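Grirnum Home Handling Project
Progress report to the Prevum Fund
11/18/25

Dear friends at the Fund,

Thank you, first of all, for your patience with the new reporting form, which took us longer to get through than it should have. We would much sooner tell you about the work, so we have kept the form short and put most of what we have to say in this letter.

As of this morning we have 2,038 accepted demonstrations in the collection. An accepted demonstration, for those of you who joined the board after our first letter, is one complete pickup guided by a person from start to finish, checked afterward by a second person, and filed with a plain sentence saying what was done ("pick up the glue stick," "move the cup to the tray"). The learning system sees only these. Anything that fails the check goes into a separate folder, and we have held on to all of it in case we want to teach the system about mistakes later on.

You asked in February whether we could move out of the lab and into rooms that look more like the ones people live in. We have done that in 6 homes so far, all in the Ritchie neighborhood, and the families have been generous with their living rooms and very good about the cables. It has changed our pace. In the lab an operator could get through 30 pickups in a morning without much trouble, and in a home the furniture has to be worked around, the light shifts, and a good deal of time goes into simply finding a spot to stand. We think the examples are better for it, and we hope you will agree when you look through the sample set we are sending separately.

The biggest surprise to us has been soft surfaces. Our early examples were nearly all on tabletops, and a table is kind to a gripper: it is flat, it is firm, and the fingers can come down close to it without any harm. A couch gives way when you press on it, and small round things like to roll toward the low spot. Our operators had to learn a slower approach, lining up with the long side of the object or coming at it from one end, and stopping short for a moment before closing.

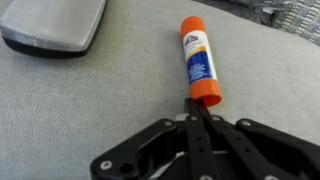

We also rewrote the labeling guide, and the operators now name the surface as well as the object, so that we can see at a glance where the collection is thin. At present it is thin on rugs and beds, and we would like to fix that before we add any new kinds of objects. School and office supplies are in good shape. Kitchen things are coming along, though the wrist camera has a hard time with anything shiny and we have been throwing out more of those than we like.

There were two setbacks you should know about. The Jorby software update changed how the recordings are time-stamped, and we lost most of a week matching the wrist camera back up with the arm positions. We also had to replace a set of gripper fingers sooner than planned, and the cost came out of the repair line, where there is still enough to carry us through the winter.

For the next period we are asking for no change to the budget. We would like your blessing to move the money set aside for lab tables over to operator hours, as we have all the tables we need and could very much use the hours. If that is all right with you, a short note back is plenty.

With our warm thanks,
The Grirnum team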